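家务机器人现在到底能干活了吗?收碗、摆盘、叠衣服都算

版块:自动化与机器人 > 综合讨论
发表于 2020-12-24

楼主 锅盖头老余
家里老人今年腿脚不方便,我妹提议凑钱买台能干家务的机器,说网上视频里都能做饭了。我在注塑厂管设备,厂里机械手天天见,总觉得家里这摊事跟厂里不是一回事,但又说服不了她。想问问做这行的或者用过的:不算扫地机和洗碗机,带手臂的那种,到今天能稳定干哪几样活?别发宣传片,我要听翻车的。

2楼 南桥小工
我在Nanbridge做集成,客户主要是食品厂和仓库。直接说结论:东西固定、位置固定、来料方向固定,能干,而且干得比人稳。三条里缺一条就要加视觉,缺两条报价翻倍,三条都缺我们一般不接。你家厨房三条都缺。

3楼 tran_t
楼上说得太死了。“位置不固定”早就能做了,桌上随便摆几样东西,相机找到以后夹起来放进盘子,这两年很多组都能跑。难的是下一步,盘子里已经有东西了怎么放,放歪了怎么补。
我这边测过一轮,拿仿真甜甜圈往盘子里摆,硬的,不掉渣,算是最好伺候的物件。连续跑15次,成了8次。失败的里面多数不是没夹住,是放下去的时候碰到盘沿,或者压在前一个上面滑开了。

4楼 锅盖头老余
15次成8次,这在我们厂里是要被骂的。我们换一套夹具,试模阶段2,000模连着打,中间掉一次件都得写原因。

5楼 tran_t
所以我说的是“能做”,没说“能交付”。

6楼 米缸见底
我来说个用户角度。我家前年买过Misex的叠衣机,就那种一件一件挂上去的。叠T恤没问题,毛巾没问题,小孩的连体衣直接卡死。关键是挂衣服那一步还得人来,我挂一件的工夫自己都叠完了。现在放在阳台上当架子用。
老人用就更别想了,报错以后要开盖子把衣服拽出来,那个力气我妈没有。

7楼 南桥小工
回3楼,你那个甜甜圈是假的吧?假的不变形。我们给一家烘焙厂做过装盒,真货表面糖霜没干透,吸盘上去一吸一个印,换软指又粘。最后是让客户改工艺,冷却段加长,糖霜硬了再抓。机器没变聪明,是把活改成了机器能干的样子。

8楼 Iolanda B.
同意7楼一半。改活让机器能干,这本来就是自动化几十年的做法,洗碗机也是这么来的,没有谁让机器学人拿抹布洗碗。但照这个思路,家里永远只能一件家电干一件事。带手臂的意义就在于不用改活。现在做不好,不等于方向错了。
我是Iolanda Bastos,在里斯本读的书,中文打字慢,见谅。

9楼 南桥小工
方向我没说错,我说的是楼主现在掏不掏钱。

10楼 半截砖
插一句价格。协作臂加夹爪加相机,再便宜也是一台代步车的钱,还不算有人给你调。就为了收个碗?请钟点工一周来两次能请好几年。

11楼 锅盖头老余
价格我心里有数,我妹看的那个是众筹的,叫Triko,说是明年5月发货,能洗菜、收桌子、给老人递药。页面上没写能拿多重,也没写一次收桌子要多久。

12楼 半截砖
众筹还递药,跑。

13楼 tran_t
没写负载和节拍的一律当没有。你可以写信问他们三个问题:一,盘子换成白色浅盘还认不认得出来;二,桌面反光的时候认不认得出来;三,掉地上了谁捡。第二个最要命,木桌子上一层清漆,靠窗一侧白花花一片,白东西放在上面,相机看着就糊成一团。我们调这个比调夹爪花的时间多。

14楼 绕线工阿泽
第三个问题笑死,不过是真的。我们车间上过一台Ruiz-Ortega的上料机,夹丢了件它自己不知道,空手走完一个循环,还报完成。后来在夹爪上加了个到位检测才好。家用的要是没有这个,它能空手给你妈递一晚上药。

15楼 米缸见底
那速度呢?收一张四个人吃完饭的桌子,现在要多久?

16楼 tran_t
没测过整张桌子,单件摆放我能给数,慢的时候一件要6分钟,那是中间重新规划了好几回。顺的时候快得多,但是不敢开快,旁边有人。

17楼 南桥小工
6分钟一件……我闺女吃一个都用不了。

18楼 Iolanda B.
速度我觉得不是老人家里的主要问题。我外婆住的地方,护工一天来一趟,剩下的时间桌上那只杯子没人收,机器花半小时收走也行,她不赶时间。怕的是它把杯子碰倒,她去扶,人摔了。慢可以,要轻,要在碰到东西的时候马上停。这一点现在的协作臂做得比速度好。

19楼 绕线工阿泽
马上停也分情况。手里夹着热汤马上停,汤不停。

20楼 Iolanda B.
对,所以汤先不归它管。先从干的、轻的、不怕摔的开始。

21楼 半截砖
干的轻的不怕摔的,老人自己也拿得动啊。

22楼 Iolanda B.
不一定,我外婆手抖。

23楼 锅盖头老余
看下来我大概这么跟我妹说:带手臂的先不买,把钱花在浴室扶手和一台好点的洗碗机上,钟点工加一次。老人递药这个用分药盒加闹钟。你们看行不行?

24楼 南桥小工
行。扶手找人打膨胀螺丝,别买吸盘的。

25楼 米缸见底
洗碗机买抽屉式的,不用弯腰到底。

26楼 tran_t
赞成先不买,不过过两年你再来问,我的答案可能不一样。摆盘这活一年前我还觉得做不了。

27楼 南桥小工
过两年我帮你顶帖。还有,你前面讲了半天盘子和甜甜圈,有图没有?我想看看你那个盘沿多高,我们这边装盒也老磕边。

28楼 tran_t
有,盘子是浅的,粉的那个沿往外翻,白的那个沿不高。夹爪要探到沿里面再松手,松早了东西就骑在边上。
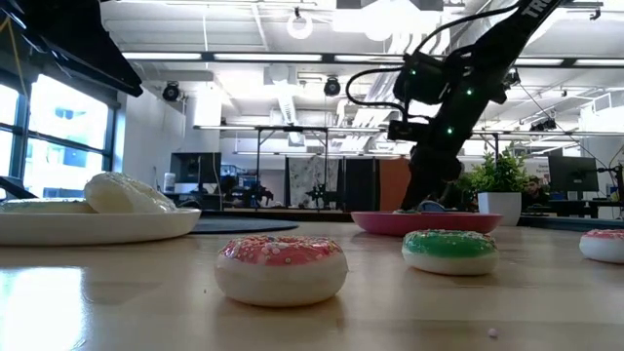 图:往粉盘里放东西,左边白盘里两个白的是叠着靠的(Tobias Tran)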